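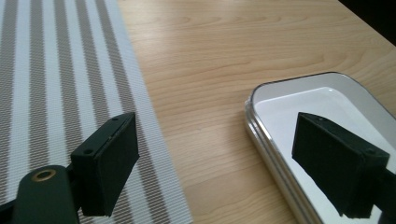
La pinza de mano entre el mantel individual de rayas y la fuente blanca, sobre la mesa de madera.

25 de octubre de 2018

Llevo varias tardes grabando demostraciones en la mesa del comedor y quería dejar por escrito cómo lo estoy haciendo, sobre todo para acordarme yo cuando retome el tema.

El objetivo es tener 300 demostraciones de tareas de mesa: poner, quitar, acercar, apartar. Con ellas voy a entrenar una política por imitación, un modelo que recibe la imagen de la cámara y devuelve el siguiente movimiento y la apertura de los dedos. La pinza la llevo en la mano y la cámara va montada en ella, así que todo lo que se graba es el punto de vista de la propia herramienta. El brazo no interviene en esta fase.

El proyecto se llama Stemik y empezó en mayo con otra idea. Entonces teleoperaba el brazo con un mando y cada episodio me costaba una eternidad. Además los movimientos salían a tirones, con pausas en mitad del recorrido mientras yo buscaba el botón, y el modelo aprendió muy bien a hacer pausas. De aquella tanda guardé 56 episodios y no los he mezclado con los nuevos.

Con la pinza en la mano se va mucho más rápido. El procedimiento que sigo ahora es este: coloco los objetos, empiezo a grabar, espero un momento con la pinza quieta y abierta, hago la tarea y vuelvo a quedarme quieto antes de parar. Esos dos momentos sin movimiento me sirven luego para recortar. Si me equivoco a mitad, paro y repito. Al principio dejaba los errores pensando que aportarían variedad, pero para eso hay que etiquetarlos bien y no lo estaba haciendo.

Cosas que he ido cambiando:

La velocidad. Yo muevo la mano más deprisa de lo que el brazo puede seguir. Los primeros episodios tenían giros de muñeca que después no había forma de reproducir. Ahora voy despacio, casi incómodo de lo despacio que voy.

La posición de partida. Empezaba siempre desde el mismo sitio sin darme cuenta, y el modelo se perdía en cuanto lo soltaba desde otro punto. Ahora cambio la altura y el lado por el que entro, y giro un poco la pinza.

Los reflejos. Las superficies blancas brillantes y los bordes metálicos cambian mucho según la luz. He grabado con la persiana subida, a medias y con la lámpara. No sé todavía si es suficiente.

El mantel individual. Las rayas me preocupaban por si el modelo las usaba como guía, que es lo que yo haría. Lo muevo y lo giro entre episodios, y en una parte de ellos lo quito de la mesa.

Para organizar los archivos uso Kuo, un programita que me escribí yo y que hace poco más que renombrar carpetas y avisarme si falta la señal de apertura de los dedos. Me ha salvado una tarde entera - se había soltado un cable y los vídeos estaban bien, pero sin esa señal no valían para nada. Ahora lo paso después de cada tanda y no al final del día.

Las tandas son de 60 minutos como mucho. A partir de ahí se me cansa la muñeca y se nota en las trayectorias, que salen más bajas.

Queda pendiente repetir parte de la grabación en otra mesa. Con una sola superficie de madera no me fío de lo que pueda pasar cuando cambie de sitio. También quiero revisar a mano los recortes del inicio, porque en algunos se cuela el momento en que levanto la pinza.

Cuando tenga el primer entrenamiento terminado subiré los resultados, salgan como salgan.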